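Skemudum open house: gears, gray cloth and a very good canteen curry

Posted Jul 6, 2022

I've been meaning to get out to Chiba for the Skemudum open house since January, when a friend from my repair club came home with a tote bag full of brochures and a slightly crazed look. Skemudum is a shared building with a handful of small firms in it. The two I cared about were Sernholm, who cut small gears, and Zaltoreck, who put together teaching kits with those gears in them. If you've read this blog before you know I fix old clocks and kitchen scales on my dining table, so a building full of tiny metal teeth was always going to get me on a train.

The ride took me 90 minutes with one change, and I got off at the wrong end of the platform and walked all the way around a parking lot looking for the gate. Sign-in was a clipboard and a sticker with a number on it. I was 184. I stuck it on my bag, where it still is.

The first stop was the assembly room upstairs, and I'm going to start with the cloth, which I know is a strange thing to start with! Every work surface I looked at had fabric over it. At home I use an old bath towel and lose screws in it constantly. The loops eat them. The cloth at Zaltoreck is a flat, matte gray twill kind of thing with almost no pile, and a dropped part stays right on top where you can see it. Kumiko Kikuchi, who was leading our group, let us rub a corner between our fingers. It felt like something you'd make a work apron out of, maybe a bit softer.

I asked her if they iron it. She laughed and said no, they shake it out at the end of the day and fold it, and you can tell. Creases everywhere. I had pictured everything in a gear shop being pulled tight as a drum, so I felt much better about my own setup after that.
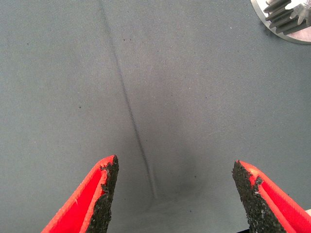
Downstairs at Sernholm

Next we went down to see the cutting. Ear plugs on, safety glasses on (over my own glasses, which fogged right up), and then 20 minutes behind a yellow line while a man in a blue cap explained how a gear blank gets its teeth. I caught maybe half of it. The part I did catch is that they cut the teeth first and then tumble the gears to take the sharp edges off, and he passed around one from before and one from after. The one from before could have grated cheese.

There was also a tray of rejects you could poke through with tweezers. Some had a tooth that looked fine to me until I held it under the magnifier. I asked if I could buy the rejects and got a very polite no. Fair enough.

If you go, do this part early. By the time we came out there was a line down the hallway, and there isn't anywhere to sit while you wait.

After that we were allowed back upstairs to wander, and I spent a while looking at how people deal with their cables, because mine are a disgrace. I'd like to report that the pros have a secret. They let the cloth hang low over the edge and the tangle lives on the concrete under it, with the power supply or whatever that little gray box is glowing red down there with it. I do the same thing with a tablecloth! My sister calls it hiding the evidence. One thing I would change in my own place is the height of the hem - I'd pin it up enough that my foot couldn't catch it when I roll my chair back.

The floor up there is plain pale concrete, by the way, and I was jealous. Try finding a brass taper pin on a patterned rug.

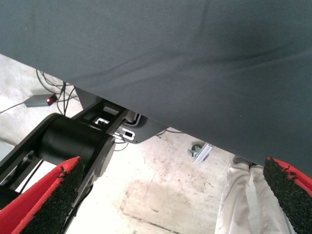
Lunch

The canteen opens to visitors for the day and the set lunch was 1,275 yen, cash only. Chicken curry, a little cabbage salad, pickles, barley tea from a giant jug. I went back for more pickles twice. You share long tables with the people who work there, and I ended up across from two Sernholm trainees arguing about whether you should oil a demonstration kit or leave it dry. I'm on team dry for anything kids will touch, and I told them so, and then we talked about kitchen scales until they had to go.

Skip the coffee. There's a vending machine by the stairs with better stuff in it.

The gear plate

I saved the afternoon for Zaltoreck's kit, the thing I came for. 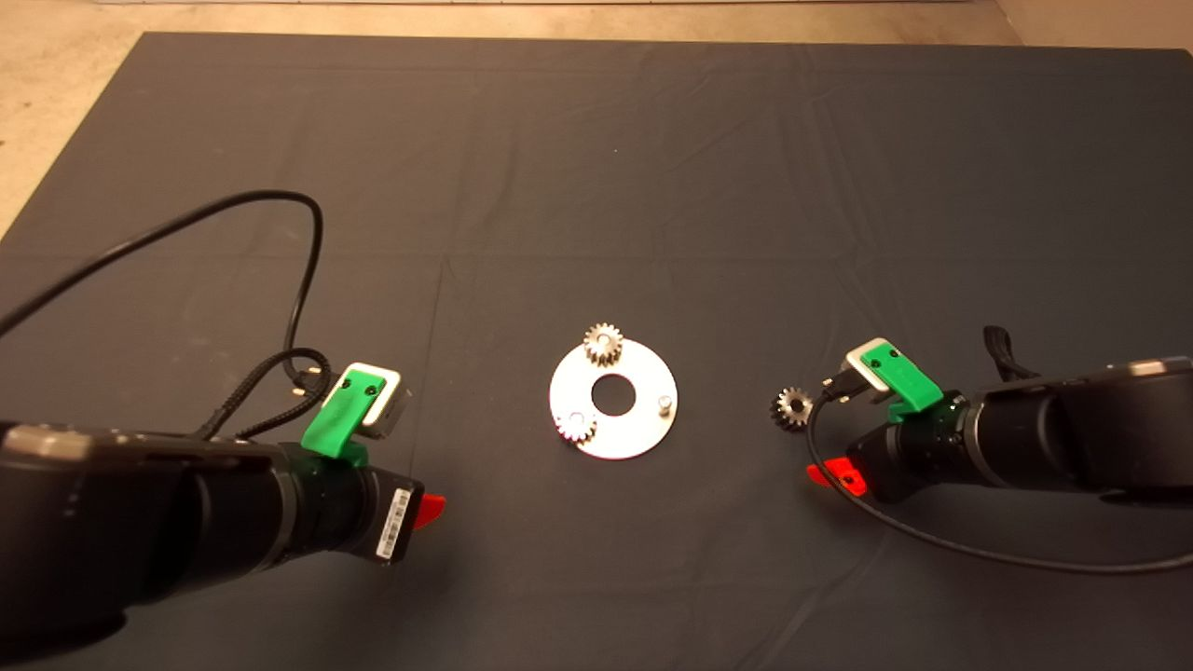

Small gear trains are my favorite kind of puzzle, and this kit is about as bare as one can get while still being interesting. There's no case, no face, nothing to hide behind. The base is a flat silver metal disc with a big round hole through the middle, so it's really more of a ring, and the gears go on around it. With two of them on the plate and a bare pin standing on the right side, you can see straight away where the next one wants to go, and that's the sort of thing I wish every clock movement would do for me. The toothed rims look great against dark cloth too. I've been working on white paper for years and squinting at the glare, and I'm switching.

I had a go at one myself at the visitors' bench. First gear, no trouble. Second gear, no trouble. On the third I did what I always do and pushed. It sat crooked, I pushed harder, and Kumiko reached over, lifted it off and told me to set it down lightly and turn it a hair until the teeth found each other. On my next try it dropped on with hardly any pressure. I've been forcing clock wheels onto arbors for eleven years, so please imagine my face.

The kits weren't for sale on the day, but there was a sheet to sign if you wanted to hear when they would be. I signed it. I also asked where the cloth comes from and Kumiko wrote the name of a fabric wholesaler on the back of my map, in pencil, and I have since managed to leave the map on the train. If anyone else was in the afternoon group and asked the same thing, could you please leave it in the comments? I need two yards.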